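Print | E-mail
May | By the Gramari course editors
Shared 139 times | 3 comments

Chapter 3
The Parts Before the Computer

In the first two chapters we used a computer that was already complete. In this chapter the computer is in pieces. Before you learn to put the pieces together, you should know each one by its shape and know how to keep it safe when it is outside the case.

At the Sernside repair school, each new group receives a Štěpánek tray of mixed parts from the Hernton store. Some parts still work and some do not, and the students are not told which. The first task is only to name them. It looks too simple, but many students who have used computers for years have never held a memory module in the hand.

Start with the edges. Take a module by its two short ends and keep your fingers away from the row of contacts. A processor is also held by its sides, with the metal lid up. A hard drive is heavier than it looks, and you should put it down slowly on a soft surface. The school store keeps up to 400 parts, and the most common damage is from careless hands.

After naming comes placing. A part which lies in a pile will be scratched by its neighbors, so every part in this chapter has its own place, and it returns there after each exercise. 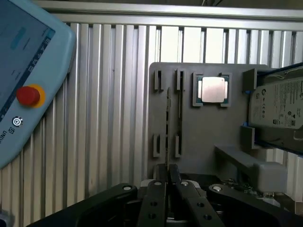

A good place for a part holds it firmly and lets you recognize it without touching it. It should also leave enough of the part free for your fingers. Memory can stand upright between clips, two above and two below, and from the side you then see only a thin dark strip. The processor beside it rests in a holder that takes it by the corners, so the shiny lid and the green edge around it remain visible. A hard drive, such as the Seagate one at the right, can stand upright in a bracket with its label showing. When you prepare your own bench for Exercise 3, decide first where each part will stand, and only then open the tray.

Print | E-mail | Share (200)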